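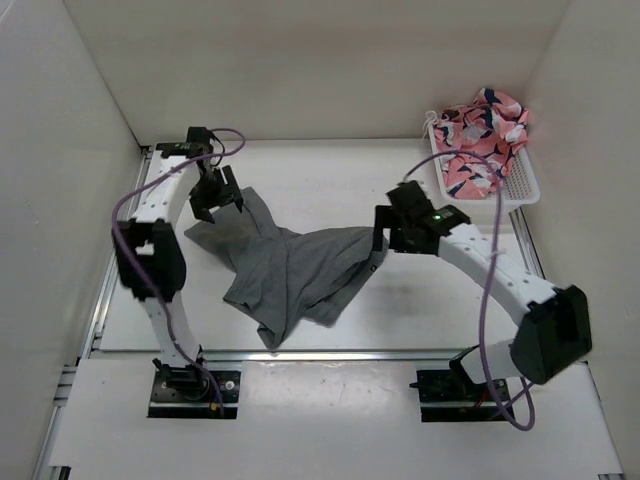 회색 티셔츠, 구겨진 채. 흰 작업대 위.

3월. 아침부터 빨래. 커피는 식었고 밥은 아직.

어제 세제 바꿨다. Folano, 향 없는 걸로. 지난번 건 냄새가 너무 세서 옷장 열 때마다 머리 아팠음. 40도로 돌렸더니 검은 양말에서 또 보풀. 양말은 따로 돌려야 되는데 매번 까먹는다. 메모지에 써서 세탁기에 붙여놨던 거 떨어졌나 보다. 없다. 찾을 시간도 없고.

티셔츠 개는 거 은근히 어렵다. 수건은 네모니까 대충 접어도 네모. 티셔츠는 소매가 문제. 소매 하나가 안으로 말려 들어가면 그거 펴느라 다른 쪽이 밀리고, 다른 쪽 펴면 밑단이 돌아가고. 면이 얇을수록 더 그렇다. 펴는 데 시간 다 간다. 접는 건 금방인데.

엄마 방식은 반으로 접고 소매 넣고 다시 반. 나는 뒤집어 놓고 양옆을 안으로 넣는 쪽. 어느 쪽이든 처음에 안 펴져 있으면 끝에 가서 삐뚤어진다. 몇일 전에도 급하게 개다가 서랍이 안 닫혀서 다 꺼냈다. 12장이었나. 다시 개는데 저녁 다 감.

Jasum에서 산 서랍 칸막이는 반품할까 생각중. 칸 폭이 애매하다. 티셔츠 세워 넣으면 자꾸 앞으로 넘어짐. 폭이 19센치인데 내가 개면 항상 그것보다 조금 넓게 나온다. 내가 맞춰야 되나 칸이 맞춰야 되나. 영수증 어디 뒀지.
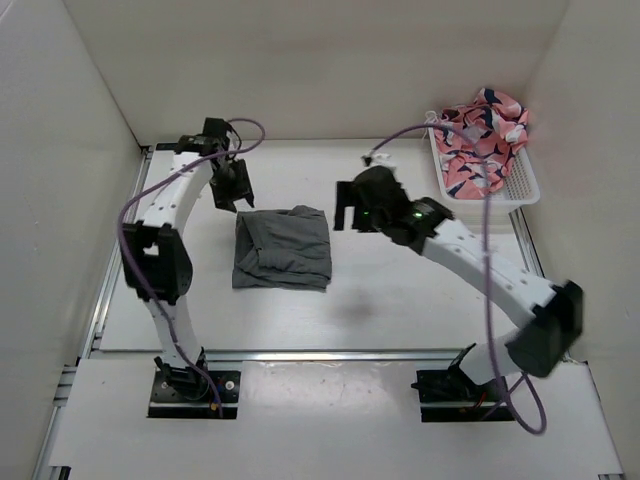

그리고 무늬 있는 옷. 분홍에 남색 섞인 거, 바구니에 구겨진 채로 있는 거. 저런 건 개도 티가 안 나서 손이 잘 안 간다. 민무늬 회색은 주름이 다 보이니까 신경 쓰이고. 그래서 늘 회색부터 하게 됨. 급한 순서가 아니라 눈에 걸리는 순서.

바구니도 작은 게 나은 것 같다. 흰 플라스틱, 작은 거. 큰 바구니 쓸 때는 밑에 깔린 옷이 일주일씩 안 나왔다. 맨 밑에서 여름 반바지 나온 적도 있음. 겨울이었는데. 작으면 넘치니까 어쩔 수 없이 비우게 된다.

잠깐 전화 받고 옴. Felteck 펠트 매트 재입고 됬다고. 다리미판 밑에 깔려고 주문했던 건데 주문한 것도 잊고 있었다. 점심 지나서 찾으러 가야. 버스비 생각하면 그냥 배송 시킬 걸. 가는 김에 고무장갑이랑 옷걸이도. 옷걸이는 10개 묶음이면 된다. 더 사지 말 것. 지난번에 더 샀다가 봉에 다 안 걸려서 침대 밑에 있음.

아 그리고 Pascu 다림질 스프레이, 거의 다 썼다. 살까 말까. 티셔츠는 어차피 안 다리는데. 셔츠 입을 일도 요즘은 별로.
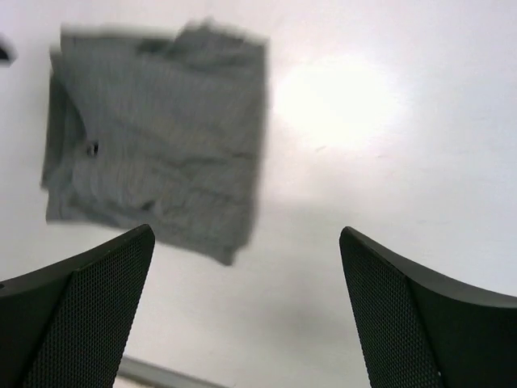

회색은 접혀도 깔끔하게 네모가 안 되는 게 있다. 모서리 하나가 꼭 튀어나오고 윗단은 겹쳐서 불룩하고. 다시 펴서 할까 하다가도 보통 그냥 둔다. 입으면 펴지니까. 예전엔 이런 거 못 참아서 세 번 네 번 다시 갰는데 이제는 두 번까지만. 두 번 해서 안 되면 그대로 서랍행.

안 보이는 쪽으로 돌려서 넣으면 되고. 접힌 면이 위로 오게. 이러면 꺼낼 때도 편하다. 목 쪽이 위로 오면 잡아당기다가 늘어남. 남색 긴팔이 그렇게 망가졌다. 아직도 아깝다 그거.

남은 거. 수건, 베갯잇, 짝 없는 양말. 양말은 한 짝씩 따로 모아두는 봉지가 있는데 봉지가 점점 커진다. 다음 달까지 짝 안 나오면 버리기로. 지난달에도 이렇게 썼던 것 같은데.

이불은 내일. 날씨 보고.

밥부터 먹고 나가야겠다. 계란 두 개 남았음. 올 때 계란도.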